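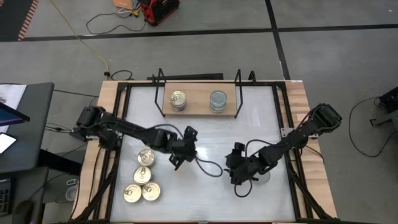
Two-arm can cell, wire rack at the far end.

Cable checks on the Harncombe cell moved to Thursday. The looms on both arms are left with slack below the gripper, enough for full wrist travel. I re-tied the right one after 622 cycles and logged it. Junhao Jin wants the interval kept at that figure until the new clips arrive from Pakus.

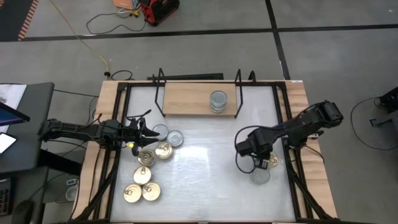
Left gripper open beside the cans, right one lowered.

Finger alignment is next. Jog each gripper down over a can, check the gap on both sides, then save the offset. Mine was out by 7 counts on the left. Base bolts get re-torqued after that.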